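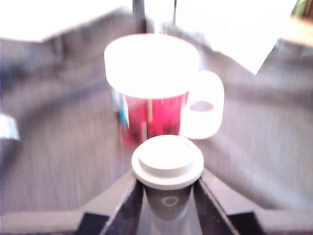
Written up fast from my notes, sorry in advance for the state of it. Posted 16th January.

She runs the desk swap at Ilex, the shared workroom over the tile shop. Means she's the one who clears a desk when somebody gives theirs up and gets it fit for the next person. Fifteen desks, one long room, one sink. I'd asked for half an hour, got rather less, and she talked with a cloth in her hand the whole way through.

First question, what do people leave behind.

"Mugs. Always mugs. Then jumpers. Then chargers, but chargers get pinched so I never see those."

How many mugs?

"I did a count in September for the newsletter, so I can tell you. 80. For fifteen desks. It's not normal is it."

She doesn't bin them. Anything with a chip goes, the rest get washed and put on the shelf by the sink with a bit of tape on the bottom saying which desk and when. Three weeks on the shelf, then it belongs to the room. Some people have bought their own mug back with biscuits.

I asked if you can tell whose is whose. Mostly, she says. The plain white ones are hopeless. Anything with a pattern she knows by sight, and the travel cups too, the lids more than the cups. "The lids go walkabout. I've got a tub of lids. I don't know what I'm keeping them for."
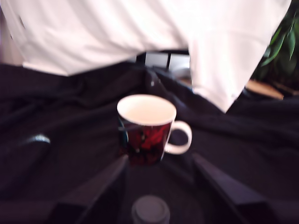 Then the washing up itself, which she has Views on. Hot water, not the machine. Machine at Ilex is an old Grullent and it leaves a grey bloom on anything dark. She does them by hand at the end of the day and dries them straight away. Tea stains, bicarb and a damp finger. Coffee stains, same but longer. Never bleach, "you can taste it, I don't care what anyone says".

Does she mind doing other people's cups?

"No. I'd mind if they watched me do it."

We moved on to desks. Her order of work is clothes first, then cups, then paper, then the screen, then the surface. Clothes first as they hide everything. She once lifted a coat and found a whole lunch under it, and she wouldn't say what kind. Cups second so they dont get knocked when you start on the papers. The surface last, warm water and a drop of washing up liquid, no spray. The Brustitz desks came with an oiled top and somebody went at one with kitchen spray, you can still see the patch. 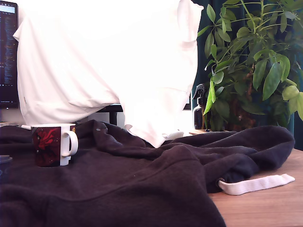 Clothes are the bit she likes least. They're personal in a way a mug isnt, and people get funny about them being handled. She sorts light from dark before she does anything else, and she's strict about it. A white top and a dark fleecy one at the same desk, say, they don't go in the same bag, not even for the five minutes it takes to get down the stairs. "Fluff. You'll never get it off the white one." She shakes each thing out, checks the pockets if it has them, folds it, and it goes on the rail by the door. Not on the back of the chair, never over a screen.

Pockets turn up what?

"Bus tickets. Hair ties. A tooth, once, a child's one. I put it in an envelope and it did get claimed."

She used to take the unclaimed stuff to Başaran, the laundry on the corner, who'd do a mixed load cheap. Now she waits till there's a full bag of each colour. Last bill was for two bags and she thought it fair.

I asked what she'd change about the room if she could. Long pause, more wiping. Hooks. There are 3 hooks for the lot of them, and she's asked for more. Until there are hooks it'll be jumpers on desks, "and I can't blame them for it, where else is it going to go?"

And her own desk? She laughed at that. Two mugs and a cardigan. The cardigan has been there since September and she's not putting any tape on it.

The swap shelf is open to anyone with a desk at Ilex. Locker 336 is the overflow, ask her for the key, and bring your own lid.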